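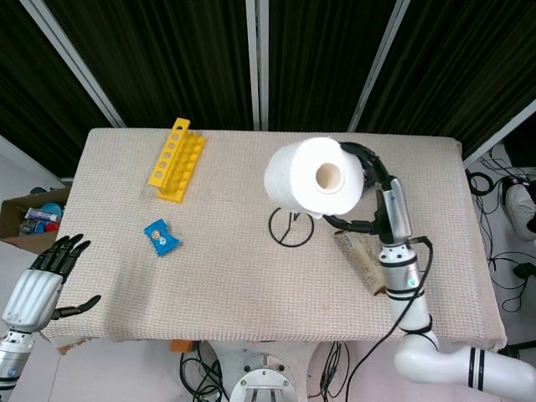 Photo: Toltard bench team, attached to ticket 639

Ticket 639
Site: Toltard, manipulation lab
Category: Work practice / bench setup
Priority: Normal
Status: Closed, with one item moved to ticket 651-B

Reported problem
Placement trials on the cloth-covered bench are being scored differently on each shift. The task is to pick up the toilet paper roll and set it on the circle drawn on the cloth. The day shift passes a trial if any part of the roll covers the circle. The evening shift wants the whole outline covered. The Nolora summary for July mixes both.

Requested by the lab: one written rule, and a check of the bench against the Ovard bench practice sheet.

Log

9:40 a.m. Ticket opened. Asked for a photo of a trial in progress and the scoring notes from both shifts.

10:15 a.m. Photo received. Right hand is holding the roll on its side over the circle. Left hand is open and holding nothing. Compared with the sheet:

Section 2, target marking. The circle is drawn by hand in black directly on the cloth. The sheet allows this, but the cloth must be fixed to the table. If the cloth moves, the target moves with it.

Section 3, clear zone. Not met. A tan packaged item lies just to the right of the circle, partly under the hand. The sheet asks for one hand's width of open surface around the target unless clutter is part of the task. The yellow test tube rack and the small blue packet are farther out and can stay if they are listed in the setup notes.

Section 5, cables. Not met. Black cables are tangled on the floor to the right of the table. They need to be routed and tied down outside the walkway.

11:05 a.m. Read the scoring notes. Neither shift says how the roll should end up. One operator lays it on its side, another stands it on end. That alone would explain most of the disagreement — the two positions cover the circle very differently.

1:30 p.m. Sent draft rule to the lab:
A trial passes if the roll is released, stays still for 7 seconds, and touches the inside of the circle. Record "side" or "end" for the final position. A loose flap of paper does not count as contact.

2:20 p.m. Lab asked if older trials must be rescored. Answer: only trials 251 through 293, where the shifts overlapped. Leave the original score in place and add the new one beside it. Do not overwrite.

3:45 p.m. Lab accepted the rule. Clear zone check added to the start-of-shift list in Penrose.

Resolution
Rule published on the bench page. Cable routing moved to 651-B, assigned to facilities. Reopen this ticket if the two shifts still disagree after rescoring.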